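Cuaderno de taller, Putuvari
18 de diciembre de 2024

Escurridor negro, segunda vuelta

Hoy retomo el escurridor de platos que dejamos a medias en junio. Las piezas planas seguían en la caja de Sallon, mezcladas con las del prototipo Utevon, y he perdido la mañana separándolas. Por favor, quien abra esa caja, que la cierre con la tapa. Dos separadores del Utevon tienen la ranura más ancha y entran en la base de este, pero bailan. Los he marcado con cinta y los he puesto en el cajón de abajo.

Montaje

Todo va encajado, sin tornillos ni pegamento. Primero los laterales de la base, después los marcos del extremo y al final los separadores curvos. Si se hace al revés, los marcos entran torcidos y hay que sacar todo. Yo lo hice al revés la primera vez, claro.

La base pide bastante fuerza con el pulgar. Una lengüeta se me puso blanca en el doblez, no está rota, pero la vigilo. En la versión de Tehrani el plástico cedía un poco más y eso me gustaba. Este es más rígido y en frío me da miedo.

Reparto de los separadores

Lo que quiero saber es cuánto hueco dejar. He medido 34 mm entre dos separadores de la derecha y con esa distancia un plato llano queda casi de pie. Uno hondo se apoya en el borde y se inclina hacia el vecino. Con 17 mm ya no entra ninguno de los nuestros, solo tapas.

He dejado un tramo largo de la bandeja sin nada, entre el grupo de la izquierda y el de la derecha. Mi idea es que ahí vayan los cuencos o los vasos, boca abajo. Para la prueba uso el plato redondo verde menta, que es claro y se ve bien contra el negro.

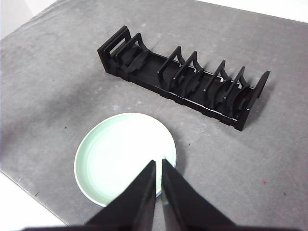
Prueba con peso

Puse 700 g en la bandeja, en el tramo sin separadores, y lo dejé durante la comida. El suelo de la base no se hundió nada que yo pueda ver con la regla. Falta repetirlo con el peso en un extremo, que es como se carga en la vida real: la gente empieza por un lado y no reparte.

Después metí y saqué el plato 16 veces, siempre por el mismo hueco. El separador aguantó. Hace un ruido seco al entrar, bastante desagradable, no sé si se puede evitar redondeando el canto. Una lija fina podría bastar, pero entonces se nota la marca en el negro.

Cosas de la mesa

La cubierta gris está con manchas y tiene una marquita rojiza a la derecha. Le pasé un trapo húmedo y la marca no salió. No quiero usar disolvente encima. Si alguien sabe qué es, que lo apunte aquí al lado.

Pendiente

Repetir el peso en un extremo.
Probar con dos platos hondos seguidos en la parte derecha.
Preguntar a Sallon si tienen separadores sueltos, porque solo con los del kit no puedo llenar la base entera.
Decidir si los dos marcos del extremo se quedan tan juntos. Así caben tablas muy finas y poco más. Yo los separaría una muesca.
Devolver la regla larga al armario, que la tengo yo desde hace días.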